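地方鉄道駅における避難誘導表示と案内放送の連携に関する調査
公共交通政策演習 第8班 報告書

班員:Gintarė Uibo、Tarmo Vītola、Arūnas Eglītis、Vaida Lūse
指導教員:Uldis Pärn

1. 目的
本調査は、鉄道駅構内で火災等が発生した際に、避難誘導表示と構内放送が利用者に同一の経路を伝えているかを検証するものである。対象としたClaledgate駅は地下1階にホームを有し、改札階を経て地上に出る構造である。地上出口は東西の2か所にあり、西口は夜間に閉鎖される。この時間帯の誘導方法については、運営事業者Drilsideの内部要領に記載があるものの、現地の表示には反映されていないとの指摘が以前からあった。

2. 調査方法
調査は現地踏査、利用者アンケート、事業者への聞き取りの三種とした。現地踏査では、ホーム両端および中央階段下を起点とし、表示のみに従って地上まで歩行した場合の経路を平面図に記入した。踏査は平日の朝と日曜日の夜に実施した。アンケートは改札外で配布し、800名から有効回答を得た。聞き取りはDrilsideの駅務担当部署に対して行い、放送文の文面の提供を受けた。

3. 結果
3.1 表示
確認した誘導表示24か所のうち、西口を指すものには夜間閉鎖に関する注記がなかった。また、中央階段下の表示は広告枠の陰となり、ホーム南端からは視認できなかった。この広告枠は改装時に追加されたもので、表示の設置基準との照合は行われていないとのことである。

3.2 放送
放送文は昼間用と夜間用に分かれており、夜間用では東口のみが案内される。一方、夜間用への切替えは駅務員の手動操作による。切替えの記録は保存されておらず、運用の実態を数値で示すことはできなかった。放送は1言語のみで、出口名に続けて通りの名称が読み上げられるが、表示には通りの名称の記載がない。

3.3 利用者の認識
アンケートでは、西口が夜間に閉鎖されることを知らないとする回答が、週1回未満の利用者に多くみられた。自由記述欄には、放送が反響して聞き取れない、出口の名称と地図上の名称が一致しない等の意見があった。同駅の1日あたりの乗降人員は2,724人であり、有効回答数に対して少なくないが、回答者は朝の通勤時間帯に偏っている。結果の解釈にあたってはこの点に留意する必要がある。

4. 考察
表示と放送の不一致は、両者の管理部署が異なることに起因すると考えられる。表示は施設部門、放送文は駅務部門の所管であり、改訂の際に相互に通知する手続は定められていない。 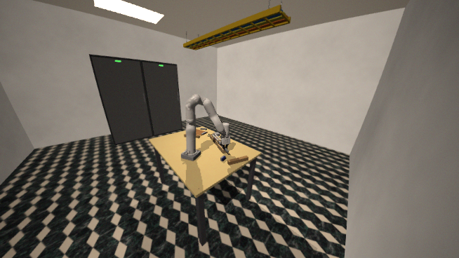 経路の変更を伴う改訂については、両部門の確認を経た後に施行する手続を設けることが望ましい。費用の面では、西口方向の表示に閉鎖時間帯を追記する措置が最も容易である。可変式表示器への更新は効果が大きいと見込まれるものの、電源系統の改修を要するため、次期の改装計画に合わせて検討すべき事項と位置付けた。隣接するGrunureo駅では、夜間に出口表示を消灯する方式が採用されている。ただし同駅は地上駅であり、停電時の条件も異なるため、そのまま適用することは適当でない。

5. 今後の課題
車椅子使用者の避難経路は、昇降機の停止を前提とした検討が必要であり、本調査の範囲には含めなかった。また、夜間の利用者を対象とする追加アンケートを3月に予定している。配布場所は東口とし、質問項目に放送の聞き取りやすさを加える。

担当区分
現地踏査・平面図作成:Vītola、Eglītis
アンケート設計・集計:Lūse
聞き取り・本文執筆:Uibo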